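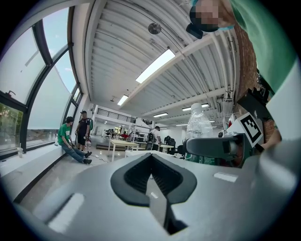 Thread on keeping the toilet clean at the Flunmont building in Olport. We took over the second floor in August and cleaning our own bathroom is part of the lease. I said I'd write down what we do.

The main room is one big open space with a brick wall and a white corrugated ceiling. Pipes and beams run the whole length. It's bright and it's cheap. Dust collects on top of the pipes and comes down a little at a time, mostly when the heat kicks on.

So the order matters. Main room first, bathroom last. If you do the bathroom first you walk dust back in on your shoes and mop the same floor twice. I did it that way for a month.

Drink some water before you start and leave the bottle outside the bathroom. I don't take anything in there that goes near my mouth.

Supplies, all from Petridis on the corner: bowl cleaner (we use Zorow, the plain one), a stiff brush, a pumice stick, rubber gloves, two colors of microfiber cloth, a spray bottle with water and a bit of dish soap.

One cloth color is for the toilet only. The other color is for everything else. Wash them in separate loads.

Before any cleaner goes in, put the lid and seat up and shut the supply valve. Ours is the little white one down on the floor to the left of the bowl. Turn it clockwise, by hand, and stop when it stops. Don't put a wrench on it.

Then flush once. The tank doesn't refill and the water in the bowl drops. What's left you can push down the drain with the brush. Now the cleaner goes on the surface full strength and you can see what you're dealing with.

Our water is hard. The bowl picks up a brown tint at the waterline within a couple of weeks, and I used to think it was dirt and kept scrubbing it with a soft brush. It's mineral. A soft brush does nothing to it.

Squeeze the cleaner up under the rim, all the way around. Leave it 9 minutes. The label on ours says 5 to 10. I've tried leaving it longer and didn't see a difference.

While it sits, do the outside. Top to bottom: tank, handle, lid top, lid underside, hinges, seat top, seat underside, outside of the bowl, base.

The hinges take the longest. If your seat has the pop-up caps, open them and wipe inside. An old toothbrush is good for this. Write TOILET on the handle with a marker.
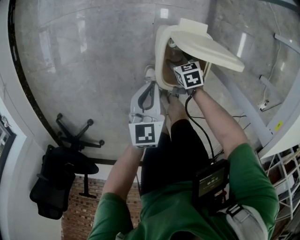
Front rim next. People skip the outer lip at the front, right where the curve turns under, and it needs more attention than any other part of the outside. Wipe it, fold the cloth to a clean side, wipe it again.

I stand for the inside of the bowl and kneel for the base. Kneeling pad if you have one. A polished concrete floor is hard on the knees.

About that floor. It looks tough but the sealer on top can be damaged by acid, and most bowl cleaners that work on mineral stains are acid. If it drips, wipe it up right then with a wet cloth. We have one dull spot near the door from a drip I left through a phone call.

No vinegar on the concrete either, same problem. Water and a little dish soap is enough. Wring the mop out hard so it's barely damp.

Never mix the bowl cleaner with bleach. Not in the bowl, not in the bucket, not one right after the other. Pick one product and put the rest back on the shelf.

After the 9 minutes, brush. Start under the rim, then the sides, then down into the drain. Short strokes under the rim, since that's where the small holes are. If those clog, the flush gets weak on one side.

If there's still a ring, rinse first and then use the pumice stick. Keep the stick and the porcelain both wet the whole time. Dry pumice will scratch. Light pressure, let it wear down to the shape of the bowl. One stick lasts us 3 cleanings.

Don't use pumice on the seat or the lid. Ours are plastic and it will haze them.

Open the valve again, slowly. Wait for the tank to fill. Look at the valve and the pipe for drips while you wait - I run a dry square of toilet paper around the joint and check it for wet spots. Then flush twice.

Rest the brush across the bowl with the seat holding the handle down and let it drip for ten minutes or so before it goes back in the holder. A wet brush in a closed holder smells bad by the next day.

Floor last. Work from behind the toilet toward the door. Behind the base is where the dust and lint end up, and a mop won't get in there well. I do that part by hand with a cloth.

Someone downstairs asked me about caulk around the base. I have an opinion on this. Caulk the front and sides, leave a gap at the back. If the seal under the toilet ever leaks, you want the water to come out where you'll notice it.

Cost, for anyone budgeting: I kept receipts and we spent 212 dollars on bathroom supplies for the year. More than half of that was paper goods. The cleaner is a small part of it.

Before that we had a quote from a service for the bathroom and kitchenette. It came to 929 for the year and didn't include supplies. Might be worth it for a bigger group.

Schedule on the door right now: quick wipe of seat, handle and sink every evening around 6, full clean with the valve shut every other week, pumice only when there's a ring.

The quick wipe takes two or three minutes. The full clean takes me half an hour, and a good part of that is waiting on the cleaner and the tank.

Adding one I forgot: wipe the light switch and the inside door handle before you take a fresh pair of gloves off. Do those with the other color cloth.

And someone asked where the spare gloves went. Shelf over the sink, left side, behind the paper towels. Medium and large. We're out of small until I get to Petridis again.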